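Gulel Tape and Liner Station
Part no. 3442

The Gulel is a bench-top cell for handling adhesive tape on small printed and molded parts. It is built by Jemholm and can be seen running at our Closelstead demonstration room. The cell works on one part at a time and is meant for shops that still do this job by hand with tweezers.

What you will see on a visit

A demonstration takes up most of a morning. Obsa Dinsa runs the cell and starts with a plain straight strip, then moves on to frame parts with rounded corners. Corners are where most visitors want to spend their time – a paper liner that follows a tight curve can tear if it is pulled at the wrong angle, and the angle has to be set for each part shape.
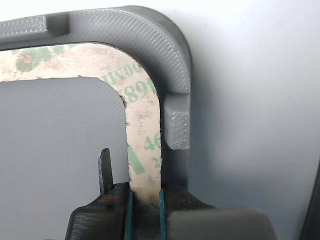

The grip points are taught by hand. The operator guides the arm to the start of the strip, closes the fingers and saves the position. Changing to a new part means teaching the points again and swapping the nest, and we will do this in front of you if you ask. Please stay behind the yellow line while the arm is moving.

Bringing your own parts

Visitors may bring sample parts. Send two of each ahead of the visit, with the tape already applied and the liner in place. Gray or black prints are both fine. Let us know the tape maker and type, as some liners release much more easily than others. Parts with loose or lifted tape will be sent back untested.

Supplied with the cell

Arm and controller
Two-finger gripper with replaceable contact strips
One blank nest plate
Neves teaching pendant and cable
Printed manual

The air supply, bench and guarding are not included.

Open day

The next open day at Closelstead is August 12, 2020. Places are limited to two people per company. To book, or to ask for a private demonstration later in August, write to Felicidad Dagdag in the sales office and include a drawing of your part if you have one – a phone photo with a ruler next to it will also do.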